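Blog > Robot Club > Tuesday nights

So we finally picked our task for the Reltwood spring meet, and I'm way too excited about it! Our club (we go by Munder, long story) voted for the cooking challenge. You get 10 minutes, a pot with a lid, a plate and one piece of pretend food, and the arm has to move the food between the two. Sounds easy, right? Ha.

The lid is the hard part. It's glass, it's shiny, and whatever is inside gets mixed up with all the reflections. My job is sorting the recordings for training, which means I've stared at this pot for longer than I've stared at my own homework. We have 241 runs saved so far and I want 200 good ones after I throw out the junk (blurry stretches, bad starts, the time I bumped the table). The other half of the team is rewriting the grip code, and they keep asking me for more runs with the lid on.

We're also arguing about Ukora, the labeling tool the school got us. I like it! I'm outvoted. It crashed on me 2 times last night, so okay, maybe they have a point.

A few from the batch I'm sorting now:

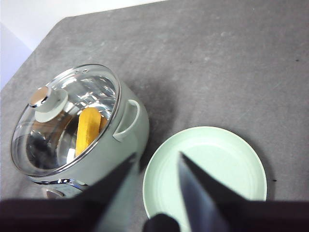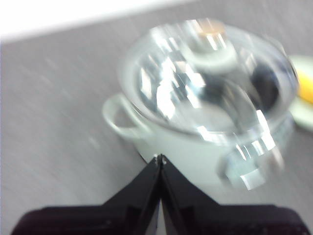
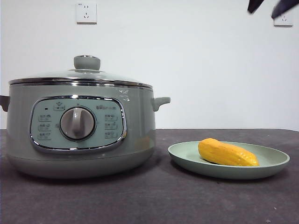
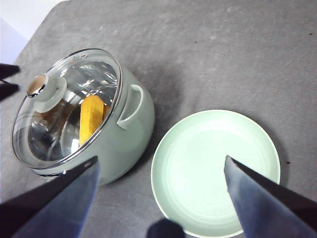 A comment came in from Tapsell while I was still fixing typos: we did the pot task last season, and our arm got much better at the lid once we stopped training with only one kind of room light. Try a desk lamp off to the side for a few runs, then turn it off again. And keep some of your messy recordings, you'll want them later.

2 comments | 10 shares

Back to top | Contact | © Munder Robot Club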